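# Tresix Head Kit

The Tresix is a head-worn recording kit for collecting first-person examples of hand work. It is made by Lato for teams that train manipulation policies and need a lot of footage of ordinary people doing ordinary jobs with their own hands. It records video, head motion and sound, splits the recording into episodes, and writes them in a layout that most training code can read with a short loader.

This page covers the current hardware revision, what ships in the box, how a session runs, and what we ask collectors to do so that the data is usable.

## What's in the box

- Headband with camera pod and counterweight
- Belt recorder with one battery fitted
- 2 spare batteries and a dual charger
- Foot pedal with coiled cable
- Calibration card, matte, letter size
- Hard case with cut foam
- Printed quick start sheet

The laptop is not included. The Giraldo review software is a download, and the license is tied to the recorder, so you can install it on as many machines as you like.

## Headband and camera pod

The pod sits at the middle of the forehead and tilts down. The tilt has click stops and a small thumb lock. Most seated tabletop work wants the third stop. Standing work at a counter wants the second. If the collector is tall and the counter is low, go to the fourth and check the preview before you start.

The band adjusts at the back with a dial. The pads come off and go in the wash. Glasses fit under the band without trouble, though thick frames can push the pod up a little over a long session — recheck the tilt after each break.

The lens is wide. At the usual tabletop distance it takes in both hands, both forearms and a fair amount of the surface to either side. We kept it wide on purpose. Early pods had a narrower view, and too many episodes were lost when a hand went out to fetch something and the object of interest left the view with it. The cost is some bending at the corners, and the calibration file handles that.

Exposure can be automatic or locked. Lock it if you work against a white wall or next to a window. Automatic exposure will hunt when a pale sleeve or a sheet of paper fills the view, and a policy trained on that footage can pick up the brightness change as if it meant something.

## Recorder

The belt recorder is about the size of a paperback. It has one button, one status light and a slot for a removable card. Battery swaps take a few seconds, and the recorder keeps its clock while the battery is out.

The foot pedal marks the start and end of an episode. One press starts, one press ends. A press and hold marks the episode as bad, and the reviewer sees it flagged in red. Collectors should use the long press freely. A dropped lid or a wrong object is easier to flag on the spot than to find afterward.

If you don't want a pedal on the floor, the button on the recorder does the same job, but the reach down to the belt ends up in the recording and has to be trimmed.

## Task cards

Each session runs from a deck of task cards. A card has a short name, a starting layout, an instruction in one sentence, and an end condition. The recorder doesn't read the cards. The session lead picks the card in Giraldo, and the name goes into the episode header.

The starter deck has 31 cards. They cover opening, pouring, folding, sorting, wiping, threading, stacking and simple drink preparation. You can edit any of them or write your own. We suggest keeping the instruction short and leaving the method open. "Put the powder in the cup using the spoon" is a good instruction. Telling the collector which finger goes where is a bad one, and you will get stiff, slow footage that doesn't look like anyone's real hands.

Afiq Entili wrote most of the drink cards and maintains the deck. Changes come out every February, and old versions stay available so that earlier collections can be reproduced.

## The Etmont reference set

Buyers get access to Etmont, our reference collection made with the same kit. It holds 3,059 episodes after review. Every episode carries the card name, a plain sentence describing the action, start and end times for each step, and a pass or fail mark from the reviewer.

Failed episodes are kept in a separate folder. Some customers train on them with a lower weight, others use them to test a success detector. They are worth having either way.

We use Etmont ourselves to check new firmware, and many customers use it as a warm start before adding their own recordings. It leans heavily toward tabletop kitchen work. If your target is garment handling or small assembly, plan on collecting more of your own, and treat the reference set as a guide to format and labeling.

## Working with small packets and powders

We get more support questions on this group of cards than on any other, so it has its own section.

Packets are hard for a learning system. They are soft, they crease differently every time, and the hands cover most of them for most of the action. Two cards deal with them. One ends when the packet is open. The other carries on through spoon and cup. Record them as separate cards even if the collector does both in one go, and use the pedal at the changeover.

Ask collectors to lift the packet clear of the table before they tear or empty it. With the pod at the third stop, a packet held up in the middle of the view gives the labeler a clean look at the torn edge and the fingertips. Held low against the chest, it is hidden behind the wrists.
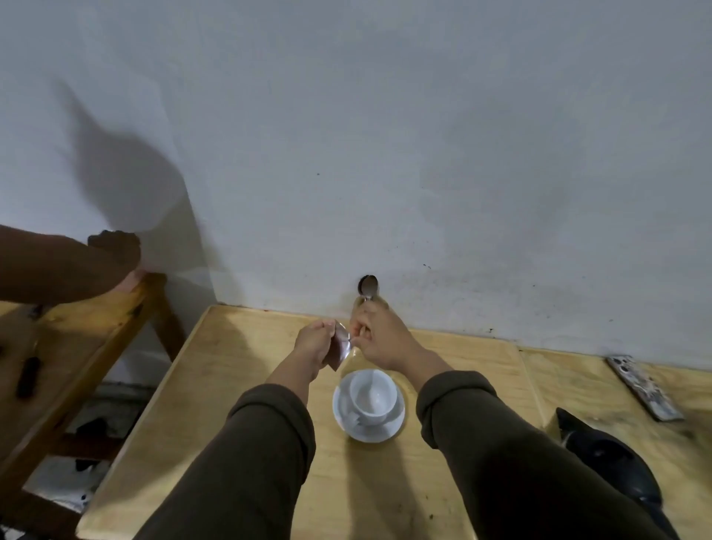 Spoon work should be done at a normal pace. New collectors tend to slow down and hold the spoon still for the camera. One pause is fine, but a whole session of pauses teaches the policy to pause. If you see this in review, show the collector two or three good episodes from Etmont and ask them to try again.

Leave the surface as it is. Stains, specks, scraps of paper and whatever tools live on the bench should stay unless the card says otherwise. Customers who cleared everything away for each take found that their policies did well on a clean bench and badly on a real one. Move things between takes if you like. A handful of different layouts per card is enough to start.

Other people may work nearby and may come into view. Giraldo has a label for this, "second person present," which can be set per episode or per time range. Use it every time. It lets you filter later if your training code assumes that every hand in view belongs to the wearer. Everyone who might be recorded has to sign the consent form, including people who aren't wearing a kit.

## Review and export

Plug the card into the laptop and Giraldo copies the session, checks the clock, and lists the episodes by card. The reviewer plays each one, corrects the start and end if needed, marks the steps, and passes or fails it. Keyboard shortcuts cover all of it. An experienced reviewer can keep up with 2 collectors.

Hand tracking runs in the background after import. It gives joint positions for both hands where they can be seen and a confidence value for each. Where fingers are hidden behind a packet or a cup, the confidence drops, and we leave those values low instead of filling them in. You can turn on smoothing at export if your training code needs gap-free tracks.

Faces are blurred by default. Blurring happens on the laptop before export, and the recordings never go to our servers unless you send them to support yourself.

Export writes one folder per episode with the video, the head motion, the hand tracks and a text file with the labels. The loader we supply is short and has comments. Change it as you need.

## Limits

- The kit does not measure force. If grip strength matters to your task, you will need a glove or an instrumented object as well.
- Head motion is not hand motion. Collectors who look away from their work produce poor episodes, and the software will not catch all of them.
- Shiny metal and glossy glazes can confuse the depth estimate. Keep the object in the set, but don't rely on depth alone for it.
- The pod is splash resistant. It is not made for outdoor use in rain.

## Ordering and support

The kit is sold singly or in a case of 6. The case includes a shared charging dock and a sync cable that sets all the recorders to the same clock — you need this if two collectors work at one table and you want to match their views.

Warranty covers the pod and recorder. Pads and pedal cables count as wear parts and are sold separately. For repairs, write to Lato support with the serial number from the underside of the recorder and a short note on the fault. If the fault shows up in a recording, attach the episode folder too, with the original card name left in place.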